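An afternoon at the Olon open day

My train to Uklow takes 36 minutes, and all this time I was thinking that maybe I should have stayed at home with my book. I am not an engineer. I translate manuals for kitchen appliances, and my knowledge of robots comes mostly from films. But the leaflet of the Olon workshop said "everybody welcome, no experience needed," and I decided to believe it.

The workshop is in the old Skotard building, behind the bus depot. I walked past the door two times before I found it. Inside there was coffee in a big steel pot, a table with name stickers, and a line of visitors already along the wall. My sticker had the number 724 on it, so for the rest of the day I was 724. I still have it on my coat.

In the first room they gave a short talk with slides. I understood maybe half. The part which stayed with me was about teaching by hand: a person moves the robot through a task again and again, the computer records everything, and later it tries to do the same task alone. For the present project, which is called Gunawan, they have 1,011 recordings of such tasks, all with ordinary things from a kitchen. The speaker told us that a good part of them are bad ones, where something was dropped or pushed off the table, and that they keep these too. I liked this very much. I also learned to cook in this way.

After the talk we went in small groups to the second room, where the arms are. We had to stay behind a yellow line on the floor. The gripper of the robot was much smaller than I expected. Two dark fingers, pointed at the ends, a little like the tongs my mother uses for sugar. There is also a camera at the wrist, and on a screen we could see what the robot "sees." For me this was the best moment of the visit. From my own place behind the line I saw a machine and a table. On the screen the table became a very big white field, and the green tray with the utensils was far away in the corner, like a small island. 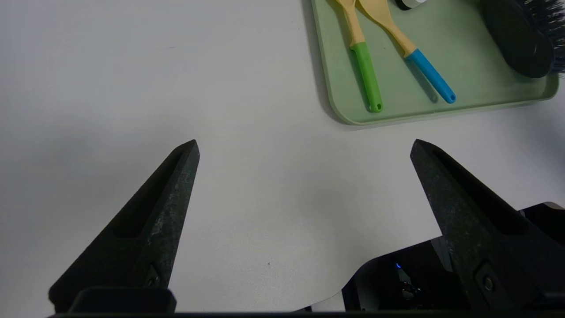 A voice behind me asked whether it would not be easier to give the robot a better spoon, one with a special handle made for it. The answer came from the other side of the table: yes, much easier, but then you must buy new spoons for every kitchen in the world. The same voice said that this was a fair point, but that her grandmother had a special tool for every single thing and was very happy with them.

People laughed, and then the discussion became quite serious. If a thing is made for human hands, why do we ask a machine with two fingers to hold it? I thought about this for a long time. In my work I see it from the other side. A manual says "hold firmly with one hand," and I never asked myself what this means. Which part of the hand? How firmly? A translator can write the sentence in a minute, and the people at Olon can spend a month on it.

Visitors could also try to guide an arm themselves, in a separate corner with soft foam blocks. I waited for my turn and got 7 minutes. It is more difficult than it looks. The arm is light when you move it slowly, but when you hurry it becomes stubborn, and my wrist was tired after the second block. A boy before me was much better than I was. He did not think so much.

There are things I would change. The second room was loud, and the explanations were hard to follow if you stood at the back. The slides had too many short names made of capital letters. And I would have liked a paper to take home with some simple words about the project, because on the train I already could not remember half of what I wanted to tell my husband.

They plan the next open day in December. I have written to ask if one must register. If they answer, I will put it in the comments.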